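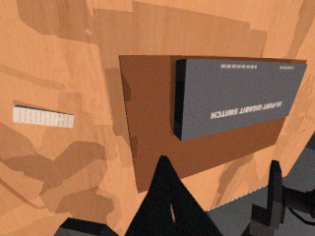 Does the Cape Still Matter? Audience Reactions to Reboots
Final report, Film and Media Studies
Sarmīte Petrauskas and Austra Zariņš
Sep 28, 2018

We started with a claim that critics repeat a lot: viewers are tired of superhero origin stories. We wanted to know if anyone had checked. Mostly they hadn't. The articles we read in February quoted each other, and two of them quoted the same blog post.

So we showed 31 students the first 15 minutes of two origin films, one older and one recent, and gave them a short form to fill out afterward. They rated their interest and wrote down whether they would keep watching.

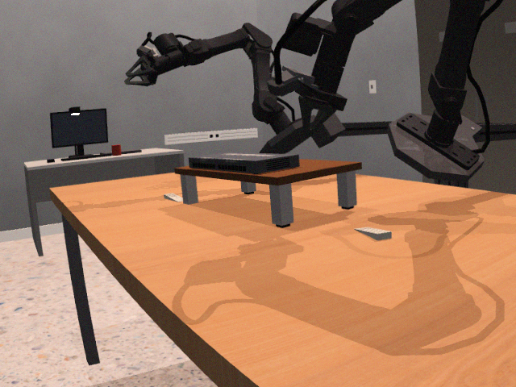
The older film did better on both questions. It would be easy to say this proves that the new ones are worse, and Austra wanted to say that in the first draft. Sarmīte did not. Most of our viewers had seen the older film as kids, and we have no way to separate a good opening from a fond memory. We also showed it first to everyone — a mistake we only caught while typing up the forms.

The written comments were more useful. Several people complained about long scenes on the home planet, and one wrote that she "already knew the baby gets out." Almost no one used the word "tired." They were bored by particular scenes, and that is a smaller complaint than the one in the articles.

We would not trust our ratings very far. If another group repeats this, they should switch the viewing order for half the audience and pick a hero people don't already know.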